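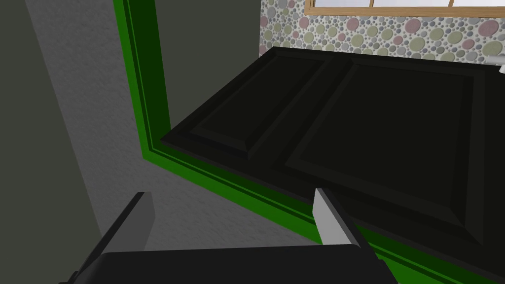

Nobody throws out a good kitchen, one of my classmates told me when I pitched this topic, so what was I going to write about? Well, people throw out good kitchens all the time! I grew up in Flemard, where every summer there's a dumpster on somebody's driveway with cupboards sticking out of it, and I wanted to know why.

## What I did

My question was pretty simple: when people in Flemard redo their kitchens, what happens to the old cabinets? I wrote a one-page survey and put it through 800 mail slots, mostly in the Stostard neighborhood (the houses are close together and I don't have a car). You could fill it out on paper or online with Multia, the form tool our school uses. I got 117 back, which my teacher said was decent. I had pictured a mountain of envelopes, so I was a little crushed at first.

I also spent three afternoons at Bonsu, the used building supply store behind the train station, asking customers what they were looking for and mostly getting in the way of the checkout line.

## What people said

The most common answer was the dumpster. A lot of people said the contractor took care of it and they never asked where anything went. One person wrote "away" in the box and nothing else – I still don't know how to code that answer, so I put it under "other."

The next group moved the old cabinets to the garage or basement. I loved these replies because people got so proud of them. They told me about paint cans, Christmas lights, canning jars, a whole fishing tackle setup with labels. A few wished they'd kept the hinges with the doors (apparently matching old hinges is a nightmare).

Selling or donating came last. The main reasons against it were time and not having a truck, and then there was a reason I hadn't put on my list at all – people were embarrassed. They figured their stuff was too dated for anyone to want.

## The money part

One homeowner let me look at her estimates. New doors and drawer fronts on her existing boxes would have been $675 more than sanding and repainting the ones she had. She painted. It took most of October and she says she'd never do it again, but she does like the color.

At Bonsu, the shoppers weren't bothered by dated doors. They cared about size. Almost everyone had a tape measure and a scrap of paper with numbers on it, and if the width was wrong they walked right past.

## Stuff I'd change

My survey never asked how old the cabinets were, which was dumb, and I only noticed after everything was printed. I also should have talked to contractors. I called two and left messages, and then the deadline came up. If I get to continue this next semester, I'm starting with them, and I'm going to ask Bonsu if I can look through their donation log.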